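Burklow outlet center opens early for July sale, sells out of parking first

The Burklow outlet center started its summer clearance at 6 a.m. with a promise of up to 40% off nearly everything and a line that had already wrapped past the pretzel stand. The pretzel stand was not open. It is not part of the sale.

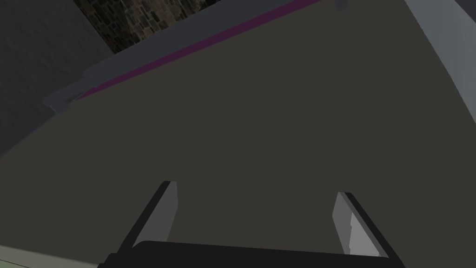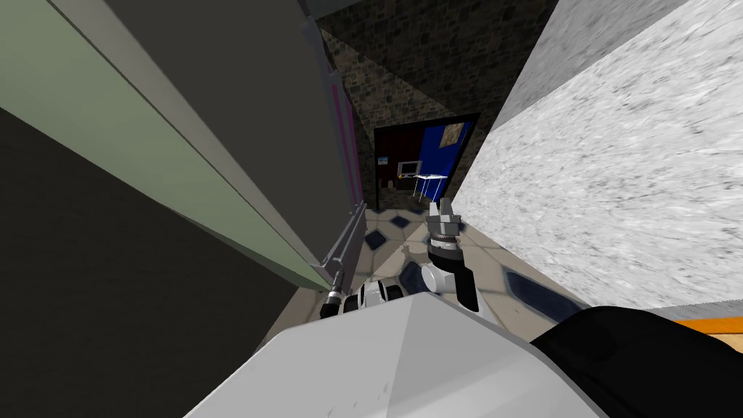
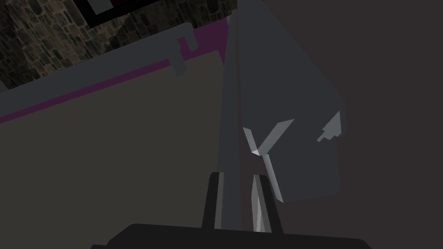 The event runs through the end of July and covers most of the center's stores, with kitchenware chain Valtar and luggage maker Lüthi doing the deepest cutting. Valtar has knocked 40% off its cookware sets and will take another $20 off any purchase over $200, provided the shopper has downloaded the store's app, created an account, confirmed the account by email and remembered the password by the time the register asks for it.

"We wanted to make it simple," said Zohreh Alipour, who manages the center and spent much of the morning standing next to a sign explaining how the sale works. The sign has four paragraphs and a footnote.

The footnote is worth a look. It says the Valtar discount does not apply to knives, anything copper, anything in the color called Oat, or items ending in .97, which were already on sale and are apparently tired. Shoppers who hoped to combine the app offer with a mailed coupon were told that the coupon is good at Valtar stores in Hevadberg only. Hevadberg is a 50-minute drive.

Lüthi went a different way and put its discounts on the tags. Carry-ons are marked down 40%, and a second bag of equal or lesser value gets another 20% off. The weekender in dark green was gone before 8 a.m. The weekender in mustard was still there at lunch, in every size, and is expected to remain with us for some time.

The center gave out gift cards to the first 200 people through the main doors. Most were worth $20. One was worth $3000, and it went to a man who had come in to return a toaster and asked twice whether he still had to wait in the returns line. He did.

Parking was full by 7:15. Overflow drivers were sent to the gravel lot behind the movie theater, where a shuttle was supposed to run every ten minutes and did so until the driver went on break. Several shoppers walked it with their bags – a pleasant enough trip if you have not just bought a cast iron Dutch oven.

Alipour said the shuttle would have a second driver for the rest of the month. She also said the center is looking at the app problem, after the mall's free Wi-Fi gave out under the weight of so many people trying to download the same thing in the same doorway. For now, Valtar cashiers have a printed code taped beside each register and will scan it for anyone who asks politely.

Sale hours are 6 a.m. to 9 p.m. daily. Clearance items are final sale, opened cookware can't come back, and the returns desk closes an hour before everything else. Gift cards can be used at any store in the center, including the pretzel stand, which opens at 11.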